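Komileck Online Sellers Group
Minutes of the August meeting

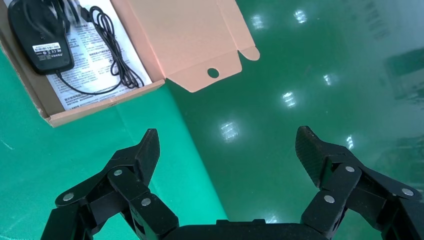 The meeting opened at 7:05 p.m. in the upstairs room. The chair asked for corrections to the July minutes. One was made: the postage credit mentioned under item 4 was for returned parcels only. The minutes were accepted with that change.

1. Choice of listing and keyword tool

The group has shared a paid account with Rosta since 2019. The plan comes up for renewal at the end of next month, and the monthly price goes up at renewal. Members were asked in July to try Lostitz on a trial login and report back.

Members who sell mostly household goods found that Lostitz gave them more long search phrases, including several they had not been using in their titles. Members who sell small electronics and accessories saw little difference between the tools. One member reported that Lostitz search volume for a phone stand was far above what Rosta showed for the same week, and asked which figure was right. There was no way to settle this from the trial data.

Points raised in favor of staying with Rosta:
The saved product lists go back to the start of the account and cannot be moved in one file.
The browser add-on works on the older laptops.
Most members already know where everything is.

Points raised in favor of Lostitz:
Each member gets a separate login. On Rosta, a second person signing in logs the first one out, which has been a complaint at nearly every meeting this year.
Price history can be viewed for a longer period.
Alerts for changed listings arrive by email and do not have to be looked up.

A member asked whether the two tools could be run side by side for a quarter. The secretary said the budget would cover one month of overlap and no more. Another member asked if the profit calculator in Lostitz included storage fees. It does, but the fee has to be typed in by hand for oversized items.

Motion: to take one month of Lostitz alongside Rosta and decide at the next meeting. Seconded. Carried, 2 against.

Action: secretary to open the Lostitz account and send logins by Monday.
Action: members using saved lists in Rosta to export them before the next meeting. Instructions are on the group page.

2. Review requests

There was a long discussion of automatic review request messages. Several members have been sending a message on the day of delivery. It was pointed out that buyers who have not opened the parcel tend to ignore it or reply with a shipping complaint. One member has changed to a delay of 5 days and prefers it, though the number of orders was too small to say much.

The chair reminded everyone that messages may not offer a refund, discount or gift in return for a review. A package insert with that kind of wording was passed along the table. The member who brought it had received it with a supplier sample and agreed not to put it in outgoing orders.

No vote was taken. Members can set their own delay.

3. Shared packing supplies

The last order of mailers and tape went through Mac Giolla. Delivery was late, and the medium mailers came in the wrong size. Mac Giolla has agreed to exchange unopened packs if they are returned in the original cartons. Opened packs cannot go back. Members who took medium mailers at the July meeting should check what they have left.

A request was made to add a smaller carton to the next order. The secretary needs outside measurements and expected use from anyone who wants it. The minimum order for cartons is one full bundle per size.

The labels were fine, and the same type will be ordered again.

Action: unopened medium mailers to be brought to the next meeting, marked with the member's initials.

4. Listing photos and titles

Held over from July. A member asked for a second opinion on a title that had been cut short in mobile search results. The suggestion was to move the product type to the front and take out the repeated color. Two other listings were looked at on the projector and small changes were proposed to the bullet points. The member with the garden hose fittings will bring the new version next time.

It was agreed to keep this item to 20 minutes in future, as it ran over again.

5. Membership fee

The fee stays as it is until the decision on the listing tool has been made. If the group moves to Lostitz, the fee may have to change, as the cost is worked out per login. A member asked that people who do not use the tool be given the option of a lower fee. The secretary will prepare both versions for the next meeting.

6. Other business

The group page was down for part of last weekend. It is back up, but attachments posted during that time may be missing and should be uploaded again.

A member is giving away a thermal label printer with a worn roller. Contact the secretary.

The key code for the side door has changed. The new code will be sent out with the meeting reminder.

A request for an earlier start time was put to the room. Most of those present preferred the current time, and it stays at 7 p.m.

The meeting closed at 8:50 p.m.

Next meeting: same room, usual evening. Items for the agenda go to the secretary one week ahead.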